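Norkard bench (gripper testing)

The Norkard bench is a simulated two-arm test setup used at Stulwood for comparing grippers. Two black arms, one wooden table, small loose objects. First built in April for the Irach controller, later runs add Sinaga. Everything is rendered, no real hardware involved. Objects include a small light blue box and an orange multimeter, wich is the hard one. 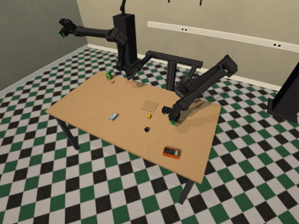 Test runs

Each controller gets 300 tries, 30 seconds per try. Object spots are shuffled between runs. Fingertips are green on both arms so the overhead tracker can find them. Irach finished 281 tries without a time out.
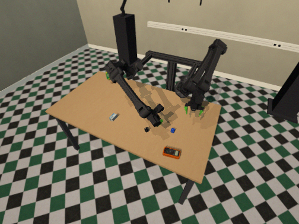 Sinaga was slower on the small cubes but dropped less. 11 tries thrown out, arms too close togther over the middle of the table. Camera comparison still to be added, see also: Stulwood wrist camera tests.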